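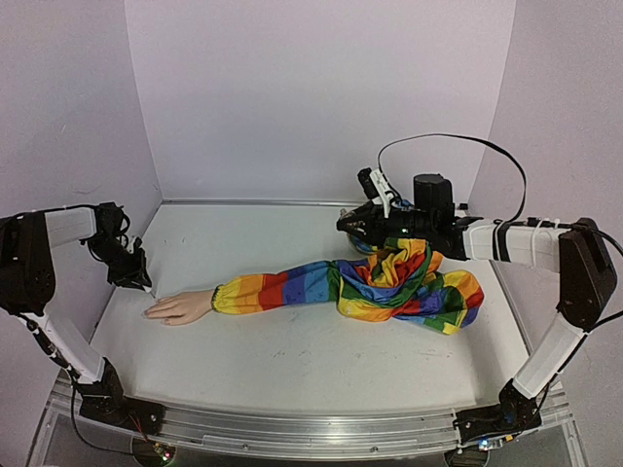 ## 4. Fitting a sleeve to the mannequin arm

Use the Tesdale display arm on a flat, clean tabletop. Striped sleeves show a twist most clearly, so practise with one of those.

1. Turn the sleeve right side out and find the shoulder opening.
2. Gather the fabric down to the cuff.
3. Pass the cuff over the mannequin hand, fingers first.
4. Ease the sleeve up the arm, up to 17 cm at a time.
5. Straighten the stripes – they should run evenly around the arm.

**Note:** Knit sleeves from the Pomura range need 2 cm of slack at the elbow.

**Caution:** Don't pull on the mannequin's fingers. If the fabric catches, back the cuff off and start again from step 2.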